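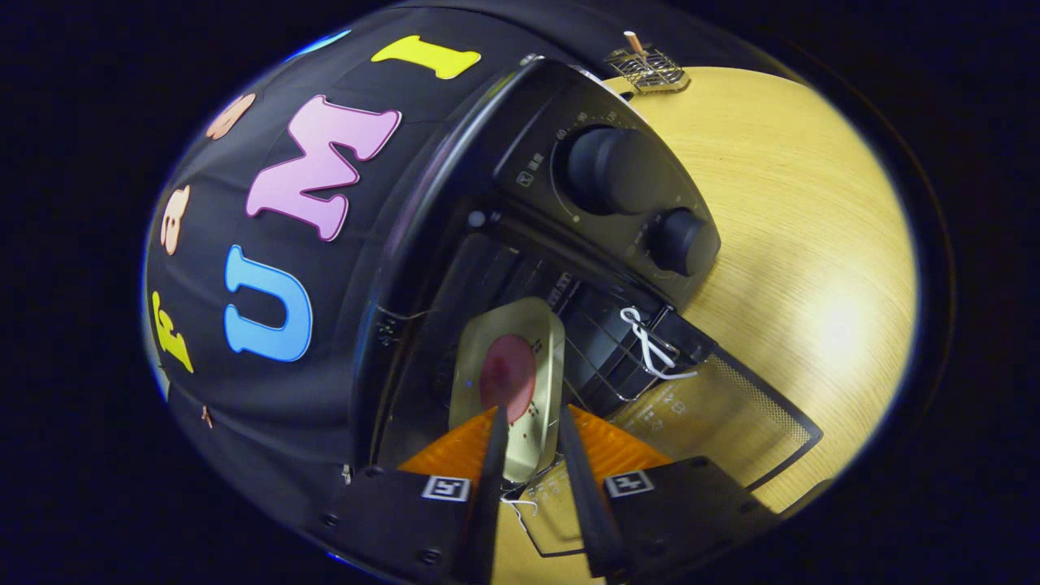 브로리츠, 6월

보낸 사람: 소피아 디미트리우
받는 사람: 일과 집 사이 메일링 리스트
제목: Re: 칭찬을 받으면 왜 변명부터 나올까요

칼리오피 님 메일을 점심시간에 읽다가 샌드위치를 내려놓았습니다. 먼저 원문을 붙여 둡니다. 요즘 새로 들어오신 분들은 앞 메일을 못 받으셨을 테니까요.

칼리오피 콘스탄티니디스 님이 쓰신 글:
> 지난달에 팀장이 됐습니다. 그루텔라에서 9년 일했고, 후보가 저까지 두 명이었는데 다른 한 분은 면접 전날 지원을 철회하셨어요. 그래서 축하를 받을 때마다 "아니에요, 혼자 남아서 된 거예요"라고 대답합니다.
>
> 며칠 전에는 남편이 듣다 못해 한마디 하더군요. 제가 저녁 먹는 동안 그 말을 세 번 했대요. 시어머니께 한 번, 옆집에 한 번, 그리고 피자 배달 온 분께 한 번. 배달하시는 분은 축하한다는 말도 안 하셨는데요.
>
> 딸아이가 학교에서 상을 받아 왔는데 "다른 애들이 안 냈어"라고 하는 걸 듣고 좀 철렁했습니다. 말투까지 저랑 똑같았어요. 다들 칭찬을 어떻게 받으세요? 진심으로 여쭙니다. 책 추천은 사양할게요. 이미 네 권 사서 네 권 다 안 읽었습니다.

칼리오피 님, 우선 축하드립니다. 답장에 변명 쓰시면 안 됩니다.

저는 이 방면의 전문가입니다. 자랑할 만한 분야가 이것 하나라 망설임 없이 말씀드려요. 도소라에서 교육 자료를 만들던 시절, 제가 쓴 안내서가 본사 직원 393명 전원에게 배포된 적이 있습니다. 상사가 복도에서 "잘 썼더라" 하시기에 저는 14쪽에 오타가 있다고 말씀드렸어요. 상사는 못 봤다고 하셨고, 저는 굳이 자리로 모시고 가서 보여 드렸습니다. 그분은 그 뒤로 저를 볼 때마다 14쪽 이야기를 하셨습니다. 잘 썼다는 말씀은 다시 없으셨고요.

그 일을 겪고 나서 한동안 기록을 해 봤습니다. 칭찬 비슷한 것을 들으면 수첩에 두 칸으로 적는 거예요. 왼쪽에는 상대가 한 말, 오른쪽에는 제가 한 말. 왼쪽은 대개 한 줄이었습니다. "머리 예쁘네", "발표 좋았어요". 오른쪽은 칸이 모자라서 다음 장으로 넘어갔습니다. 머리가 예쁘다는 말에 미용실 할인 행사와 제 두피 상태까지 설명했더군요. 읽어 보니 겸손한 사람이라기보다 취조당하는 사람 같았습니다.

언니 아레티는 정반대입니다. (성이 카라얀니스로 바뀌었을 뿐 같은 집에서 같은 밥을 먹고 자랐는데 말이죠.) 언니는 칭찬을 들으면 "그렇지?" 하고 하던 일을 계속합니다. 제가 비결을 물었더니 한참 생각하다가 "나도 속으로는 아닌 것 같은데, 길게 말하기 귀찮아서"라고 하더군요. 평생 부러워한 당당함이 게으름이었다니 배신감이 상당했습니다. 그래도 써 보기로 했어요. 게으름이라면 저도 소질이 있으니까요.

그래서 제가 지금 쓰는 방법은 별것 없습니다. "고맙습니다"라고 한 다음 입을 다뭅니다. 어려운 건 뒤쪽이에요. 저는 물을 한 모금 마십니다. 사람이 물을 마시면서 자기 단점을 나열하기는 쉽지 않거든요. 부작용이라면 회식 자리에서 화장실에 자주 간다는 정도입니다.

매번 되지는 않습니다. 지난주에도 판텔리스 니콜라이디스 씨가 제 기획안을 두고 꼼꼼하다고 하셨는데, 컵이 비어 있었습니다. 결국 꼼꼼한 게 아니라 불안해서 60번쯤 다시 읽은 거라고 털어놓았어요. 판텔리스 씨는 "그걸 꼼꼼하다고 하는데요" 하고 가셨습니다. 할 말이 없더군요. 아직도 없습니다.

따님 이야기는 조심스럽습니다. 저는 아이가 없고, 조카들에게는 주로 과자 주는 사람으로 알려져 있어서요. 다만 우리 어머니가 떠오릅니다. 손님이 음식을 맛있다고 하면 어머니는 꼭 "오늘은 간이 안 맞았어"라고 하셨고, 저는 열 살이 넘도록 그게 요리 이름 다음에 붙는 인사말인 줄 알았습니다. 일흔이 다 되셨을 때 한번은 제가 "엄마, 그냥 맛있다고 해" 했더니 몹시 민망해하시면서 "맛있지" 하셨어요. 그리고 바로 부엌으로 들어가 한참 안 나오셨습니다. 배우는 데 나이 제한은 없는데 후유증은 좀 있나 봅니다.

그러니 따님 앞에서 완벽하게 고치려고 애쓰지는 않으셔도 될 것 같아요. 변명이 튀어나오면 "엄마 또 했다" 하고 같이 웃는 정도면 어떨까요. 그리고 다른 애들이 안 냈다는 건, 따님은 냈다는 뜻이잖아요. 칼리오피 님도 면접장에 가셨고요. 철회하고 싶은 밤이 없었을 리 없는데 말입니다.

하랄람보스 코키노스 님이 지난번에 이 리스트에서는 왜 다들 사과로 메일을 시작하느냐고 물으셨지요. 궁금해서 제 보낸편지함을 뒤져 봤더니 여기로 보낸 메일이 201통이고, 그중 첫 문장이 "죄송하지만"인 것이 70통이었습니다. 뭐가 죄송했는지는 대부분 기억나지 않습니다. 한 통은 생일 축하 메일이었어요.

이번 메일은 샌드위치로 시작했으니 저로서는 진전입니다. 길어져서 죄송하다는 말도 쓰다가 지웠습니다.

다른 분들 이야기도 듣고 싶어요. 특히 칭찬을 잘 받으시는 분들, 숨어 계시지 말고 나와 주세요. 칼리오피 님은 다음에 피자 시키실 때 어떻게 됐는지 꼭 알려 주시고요.

소피아 드림

추신. 책 네 권 제목이 궁금합니다. 저도 안 읽은 책이 있는데 겹치는지 보려고요.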